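4. Equipment planning and cost allocation

4.1 Scope of the planning exercise

The preceding section set out the research aims of the Plavis programme. The present section reports how the equipment for that programme was specified, costed and scheduled. It is included at some length for two reasons. First, published accounts of two-armed manipulation work seldom state what was bought, in what order and out of which budget line. Secondly, the authors found during the application stage that reviewers were chiefly concerned with running costs, on which little guidance was available.

The programme operates on two sites, Prudberg and Hajji. Prudberg holds the working cell used for the pilot study. Hajji was to be equipped during the second funding period, and the plan described below was drawn up with both sites in view. Buildings costs, staff salaries and computing charges are excluded throughout. Spending on the purchase of arms, grippers, cameras, framing, wiring, task objects and spares is included, as is the time of technical staff where this could be charged directly to a cell.

4.2 The reference cell

All estimates were prepared against a single reference cell, so that each item in the budget could be traced to something already in use. The reference cell consists of two arms mounted side by side at the near edge of a flat work surface, within a frame of aluminium extrusion. The walls of the frame are lined. The arms share one front rail, and each stands on its own mounting plate. Figure 3 shows the cell at Prudberg with the box task laid out.
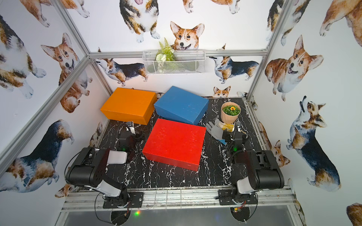
Figure 3. The reference cell at Prudberg, with three boxes between the two arms.

The choice of a shared front rail had consequences for the budget which were not foreseen in the first draft. A shared rail lowers the cost of framing and makes it easier to keep the spacing of the arms the same from one cell to the next. It also means that work on one arm will usually take the other out of service. The first draft had treated the arms as separate items, each with its own allowance for lost time. The revised draft treats the pair as one item, and the allowance for lost time was raised accordingly.

Framing was costed by length, with brackets and fixings listed as a separate line. The extrusion used is of a standard section and can be cut on site. The authors recommend that any group preparing a similar budget should obtain a price for cut lengths as well as for full bars. At Prudberg the saving on full bars was largely lost in staff time, and the cell for Hajji was therefore planned on the basis of cut lengths delivered to a drawing.

Wall linings and work surfaces were placed under consumables. This was a matter of some discussion. Both are fixed parts of the cell and might reasonably be treated as capital items. However, they are cheap, they mark easily, and the programme expects to change them between studies in order to vary the background against which the arms work. The lining printed with corgis and the black marble-patterned surface shown in Figure 3 were entered in the accounts as a single consumables purchase. A further allowance was made for two changes of lining in each year of operation.

4.3 Unit costs and small items

Costs were recorded in units of account used within the programme, in order that prices from different suppliers and currencies could be set side by side. On this basis the complete reference cell was valued at 1,822 units, including both arms and all mounted equipment. The arms themselves formed the largest part of this sum. The next largest part, at 668 units, was made up of grippers, cameras, cables and the boards needed to connect them.

The second of these figures deserves comment. In the original application the same group of items had been entered as a general allowance, without a list. When the list was drawn up in March, it was found that cables, ties, clips and connectors had been left out almost entirely. None of these is expensive. Taken together they form a cost which recurs each time an arm is removed and refitted, and which in the opinion of the authors should be shown as a line of its own.

Task objects present a different difficulty. The cell is used for the handling of ordinary household and workshop items, among them boxes, a potted sunflower and a work glove. Such items can be bought locally and at short notice, and it is tempting to leave them to petty cash. The programme followed this practice in its pilot phase and later gave it up. Where an object is replaced by another of slightly different size or surface, results gathered before and after the change cannot safely be compared. The plan now requires that every task object be bought in matched sets, with one set in use and the remainder held in store at the same site.

Boxes were given particular attention under this rule. They are handled often, and wear to a lid or corner alters the way in which one box rests upon another. The budget therefore provides for boxes to be withdrawn on a fixed schedule, whether or not damage has been reported. Colour was also written into the purchase description, the task instructions being expressed in terms of it.

4.4 Expected use and replacement

Planning for replacement requires an estimate of how heavily the cell will be used. The estimate was built up from the task list, each task being given a share of operating hours and a judgement of the strain it places on arms, grippers and objects. Stacking was placed in the heaviest class. It calls for repeated lifting at some distance from the arm base, and an error may bring a load down on the surface or against a gripper. 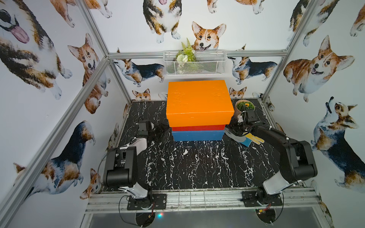

Tasks of this class were assigned a larger share of the spares budget than their share of hours alone would suggest. The spares themselves fall under three heads: gripper parts, camera mounts and motor units. Gripper parts are held on site. Camera mounts are made in the programme workshop and are costed at the price of material plus a fixed charge for labour. Motor units are the only spares for which a supplier's delivery time governs the plan, and it was decided that one complete unit of each type should be held at Prudberg for the use of both sites.

The alternative, a full set of spares at each site, was considered and set aside. It would have tied up funds in parts which might be superseded before they were needed. The decision carries a risk for Hajji, where a failure would entail a wait for delivery from Prudberg. The programme accepted this risk on the understanding that it would be reviewed once the second cell had been in regular use for a full year.

Cameras were the subject of a separate note. A camera carried at the gripper is more exposed than one fixed to a frame, and its cable must follow every movement of the arm. The authors found no reliable figures for the working life of cables used in this way. In the absence of such figures, the plan provides for cables to be changed at each scheduled service. This may prove wasteful, and the interval will be lengthened if the removed cables are found to be sound.

4.5 Purchasing procedure and timetable

Quotations were sought under the rules of the host institution, which require open comparison above a set value. The arms, frame and wiring could have been bought as a single package or as separate lots. A package price was obtained from Fukico, an integrator with experience of small cells, and was compared with the sum of the separate lots. The package was dearer by around 23 per cent. It included assembly, first alignment and a period of support, none of which had been priced in the lots.

When technical staff time was added to the lots at the full rate, the difference became small. The programme nevertheless chose to buy in lots for Prudberg, so that its own staff should become familiar with every part of the cell, and to invite a fresh package price for Hajji. The two routes may then be compared on the basis of recorded hours. Groups without technical staff of their own should not assume that the same choice would suit them.

The timetable was fixed by the closing of the financial year. Orders for Hajji were to be placed by 1st July, with the arms ordered first on account of their longer delivery time. Framing was to follow once the room had been measured, and consumables were to be ordered last. Payment was divided into stages, the final stage being held back until both arms had completed the agreed set of tasks on the shared rail.

A contingency of 3 per cent was allowed at the request of the funder. The authors regard this as too low for equipment of this kind - the omitted cables alone would have used a large part of it - and a higher rate has been proposed for the next application. The unspent portion of the Prudberg contingency was carried forward to the spares line for Hajji, where it is shown separately from the original award.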